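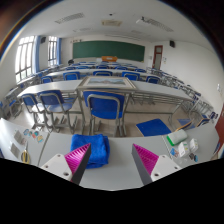

A folded blue towel on a classroom desk.

How to Prepare and Submit Your Birth Preferences

Patients who plan to deliver at the Ciltau Birth Center are invited to submit a written statement of birth preferences before admission. The statement tells the nurses and providers on duty what matters to you during labor, delivery, and the first hours with your baby. It does not replace the consent forms you will sign at admission, and it may be changed at any time, including during labor.

The instructions on this page apply to single and twin pregnancies. Patients with a scheduled cesarean birth should also read the section marked Scheduled Cesarean.

Before You Begin

Most patients start this work in the seventh month of pregnancy and bring a draft to a prenatal visit soon afterward. You will need:

Your patient number, printed at the top of your visit summary
The name and telephone number of your main support person
A list of your current medicines and any allergies
The name of the provider who will care for your baby, if you have chosen one

If you have not chosen a provider for your baby, leave the line blank. The admitting nurse will ask again when you arrive.

Step 1. Talk with Your Support Person

Set aside an evening to go over the form with the person who will be with you. He or she may be asked to speak for you at times when you would prefer to concentrate, and should know the reasons behind your choices as well as the choices themselves. If you expect to have more than one person with you, decide who will be the main contact and write that person's name first.

Doulas are welcome and are counted separately from family visitors. Please give the doula's full name on page 1 so that a badge can be printed.

Step 2. Complete the Labor Section

The labor section covers movement, monitoring, food and drink, and pain relief. For each item you may check Prefer, Prefer to Avoid, or Decide at the Time. It is acceptable to check Decide at the Time for every item.

Under pain relief, please check each method you would like to have offered. If you would rather ask for medication yourself than have it offered to you, check the box labeled Please Wait for Me to Ask. Patients who have had back surgery, or who have had difficulty with anesthesia in the past, should note it on the form and request a consultation with the anesthesia service well before the due date.

Lighting, music, and room temperature may be listed in the comment space. Portable speakers are permitted. Candles and any other open flame are not.

Step 3. Complete the Delivery Section

State who should be in the room for the birth and whether students may observe. State also who will cut the cord, should you have a wish in the matter. There is a separate line for photographs. Family members may take still pictures with the agreement of the staff present, and anyone who wishes to record video must first speak with the charge nurse.

Please do not list positions you have read about but have not discussed with your provider. Bring the question to your next appointment and add the answer to the form afterward.

Step 4. Complete the Newborn Section

Indicate how you intend to feed your baby. Patients who plan to breastfeed may request a visit from a lactation nurse by checking the box on page 4. Patients who plan to use formula need not bring their own unless a special product has been recommended.

The newborn section also asks about skin-to-skin contact, the first bath, and circumcision. If parents have differing wishes on any of these points, it is best to settle them before the form is submitted. 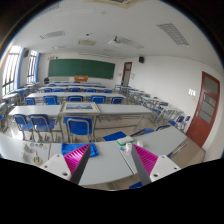
Write clearly in black or dark blue ink if you are using the paper form. Forms completed in pencil do not scan well and will be returned.

Step 5. Review the Form with Your Provider

Bring the completed draft to a prenatal visit and tell the front desk at check-in that you have it with you, so that time can be allowed. Your provider will read each section and may point out items that do not suit your medical history. Both of you then sign page 5.

A form without a provider's signature will still be placed in your chart, but it will be marked Unreviewed, and the nurse on duty will need to go through it with you at admission.

Step 6. Submit the Form

There are three ways to submit.

In person: Hand the signed form to the records desk, Room 424 of the Mercado Building. The desk closes at 4:30 p.m.

At a prenatal visit: Leave it with the medical assistant, who will forward it the same day.

Online: Sign in to the Bekance patient portal, choose Maternity, and then choose Birth Preferences. Answers may be typed directly. The comment box holds 3000 characters, including spaces, and anything over the limit is dropped when you save. Patients with longer comments should attach a separate page.

Keep a copy for yourself, and place a second one in your hospital bag. Staff can reach your chart at any hour, but a paper copy is useful during a shift change.

Making Changes

To change a form already on file, submit a new one and write Revised beside your name. Do not send single pages. The records desk removes the earlier version when the new one is entered, which usually takes 7 working days. If your due date is closer than this, bring the revised copy with you on admission and hand it to the first nurse you meet.

Scheduled Cesarean

Complete the delivery and newborn sections only. You may ask for a clear drape, for one support person to sit beside you, and for skin-to-skin contact in the operating room when your condition and the baby's condition allow. Arrival instructions are sent separately by the surgical scheduling office.

Patients Transferring from Tirkholm

Patients moving their care from the Tirkholm clinic should complete a new form, even if one was filed there. The two clinics use different page layouts, and older forms cannot be entered.

Help with the Form

Large-print and Spanish copies are kept at the records desk. Patients who would like to go through the form with a member of staff may request a telephone appointment with Yolanda Strickland, Patient Education, through the portal or at any front desk. Medical questions should go to your own provider. If you believe you are in labor, call the labor unit directly and do not use the portal.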